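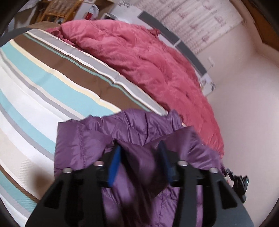

Zorkunwood Residence Services — Room and Linen Safety

Home Checklists Forms Archive Contact
Reading time: 4 min

Winter room inspection, Inwood building, second floor
Checklist version 8, completed 2019-12-25

Scope: sleeping rooms, linen store and the connecting corridor. Kitchens and the boiler room are on separate sheets. Items are marked Pass, Fail or Monitor. Comments are entered only where the mark needs one.

1. Heating and clearances

1.1 Radiator guards fixed at all points. Pass.

1.2 Clear space in front of each radiator. Fail, room 4. Bed had been moved against the guard. Moved back during the visit. Floor marks to be repainted in May with the corridor.

1.3 Clothing and bedding kept off heaters. Monitor. Padded outerwear is the usual problem in this season. Residents are to store it folded on the bed or on the hook behind the door, never on the guard.

1.4 Portable heaters. Pass. One Lema oil-filled unit found in the linen store, unplugged, with a current test tag. Not approved for use in sleeping rooms.

2. Beds and bedding

2.1 Frames: bolts tight, no sharp edges, slats seated. Monitor. Two slats in room 4 have lifted out of their clips. Reseated by hand — the clips are worn and will not hold for long.

2.2 Mattress labels present and readable. Pass, except one label in the end room, faded. Check against the purchase record before the next visit.

2.3 Sheets free of tears and loose elastic. Pass.

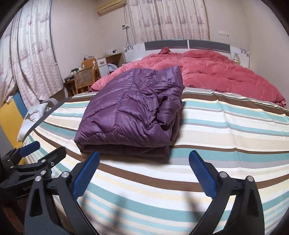
2.4 Spare blankets stored off the floor. Fail, linen store. Bottom shelf sits too low and the blankets touch the floor at the back. Raise the shelf by one slot.

2.5 Nothing stored under beds that blocks the skirting vents. Pass.

3. Electrical

3.1 Sockets and faceplates secure. Pass. The cracked plate listed on the last sheet has been replaced.

3.2 Extension leads: one per room, not coiled, not run under rugs. Monitor. Lead in the end room was partly coiled. Straightened.

3.3 Bedside lamps: correct bulb rating. Pass. Hurkeck lamps still carry the old rating sticker on the base. The printed limit is the one to follow, even with LED bulbs fitted.

4. Alarms and exits

4.1 Smoke alarms sound on test. Pass. Corridor alarm slow to reset. Battery changed and tested again, normal.

4.2 Measured sound level at the pillow, doors closed: 88 dB in the room nearest the corridor alarm. Other rooms not measured on this visit. Meter was due back.

4.3 Exit route clear. Pass. Shoe rack outside the linen store is inside the permitted line, but only just.

4.4 Door closers. Fail, corridor door. Closes but does not latch from a small opening angle. Adjust the latch speed screw. If that does not cure it, order a closer of the same size and leave the door on the daily walk list until it is fitted.

5. Windows

5.1 Restrictors fitted and holding. Pass.

5.2 Condensation or mold at the lower frame. Monitor, north side. Wipe down and recheck with the trickle vents open. Vents were found shut in most rooms.

Open actions carried forward: 1.2, 2.1, 2.4, 4.4. Items marked Monitor are rechecked at the next routine visit and need no work order before then.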